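# Cell 17

The drive had to go in at an angle, and the angle was wrong by 2 degrees.

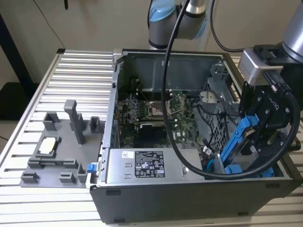
*Cell 17, caddy at the drive cage.*

Danang Saragih stopped the program with the caddy still in the fingers and wrote the joint values on the back of a delivery note. He did not trust the log. The log at Groltness rounded to the nearest whole number, and had done so through three changes of software.

"Same place?" said Merle Kerslake.

"Same place. It touches the cage, the force goes up, it stops."

"Then it's doing what it was told."

She pulled the stool over and sat level with the table. The fixture had been printed in August, to a drawing by Yulan Du, who had since gone to Trukow and answered messages on Friday if at all. The drawing was good. Merle put a steel rule against the side of the fixture plate, then against the slot in the table, and read one against the other.

"Who did the last tool change?"

"Nights. Wondimu."

"Did he run the touch-off?"

Danang looked. The sheet on the clipboard had a line for it, and the line had a tick, and beside the tick was the number 269. The line above, from the week before, also said 269. So did the one above that.

"He copied it," said Danang.

"Or it was the same."

"To the last digit, over a tool change?"

Merle did not answer. She switched the cell to manual, took the pendant and backed the arm out along its own approach line at five per cent. The caddy came up past the cage without touching. She sent the arm to its service position, had Danang take the drive, and locked the cell off.

There were four screws in the gripper flange. She put the torque wrench on each in turn. The first three clicked at once. The fourth moved nearly a quarter of a turn before it clicked.

"There," she said.

She slackened all four, wiped both faces with a dry cloth, seated the gripper on its pin and tightened across the diagonal in two passes. Then she drew a line in paint pen over each screw head and on to the flange, so that the next person would see if one had turned.

The touch-off took 19 minutes. Danang read the value off the pendant and wrote it down, and it was not 269.

Wondimu Habte came in at ten to six with his coat still on. He saw the clipboard first, then the paint.

"I was going to do it," he said. "The line was waiting. It ran all night."

"It ran on three screws," said Merle.

He took off his coat and read the new number twice. Then he held out his hand for the pendant, and she gave it to him.

"Slow," she said. "Five per cent to the cage, then stop and look."

He pressed enable. The arm took the caddy from Danang and went down to the case – slowly, with the hum it made at low speed – and stopped at the mouth of the cage. Wondimu bent and looked along the gap on both sides.

"Go on," said Merle.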